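August, late, kettle on for the third time

Spent the whole day on Huguette's result and I still don't believe it. Or I believe the number and don't believe what she wants it to mean.

The claim is that the Cerell policy, trained in simulation only, gets the board task right 100 times out of 100. She ran it overnight, came in beaming, and Yuk-lan had it on a slide before lunch. My question was what had been varied between runs. Lighting and board position, Huguette said. How much position? Two millimetres. I wrote that down and underlined it, which I think she saw.

So this afternoon I sat with the simulated cell and went through episodes one at a time. It's a lovely bit of work, I'll give Ikammont that. They've even put stone chips in the floor, and the arm throws a proper shadow across the table. I can see why people look at it and forget nothing in there has any weight. 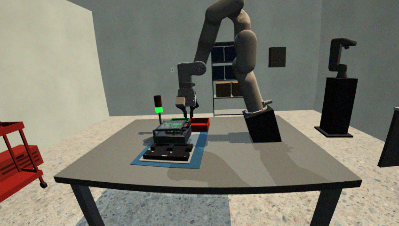
*Gripper over the back edge of the enclosure, red bin alongside. Tower on green.*

I kept going back to the fingers. The contact model is the old Vula one, where friction is a single value for everything the gripper touches. Board, bin wall, housing, all the same. A real board flexes and a real housing is slippery in one spot and not in another. Yuk-lan says randomizing friction would cover it, and maybe it would, but we haven't done that, so the slide shouldn't read as though we have.

The other thing is the success check. I read the code at four o'clock and it passes an episode if the part ends up inside the bin's volume at the last step. It doesn't care how it got there. I found 7 episodes where the finger goes straight through the bin wall by a hair and comes out the other side. All 7 counted as good. Huguette said the overlap was tiny. I said the real bin won't see it that way. We were both a bit short after that.

I don't want to be the sour one every time. The old Valderrama baseline was hopeless at this task, and the new policy clearly does something better, especially on the approach, where it slows down before the enclosure and doesn't swing wide. I'd happily sign my name to that sentence. "Solved" I won't sign.

Agreed in the end: 1000 fresh episodes, friction varied per object, board shifted by a lot more than 2 mm, and any wall contact above the threshold is a fail. Yuk-lan picks the threshold before we look at anything. Huguette thinks it'll come back nearly the same. My guess is in pencil inside the back cover of this book – I'm not showing it to either of them.

Must ask who set the gripper force limit. It's a very round number and there's no comment beside it.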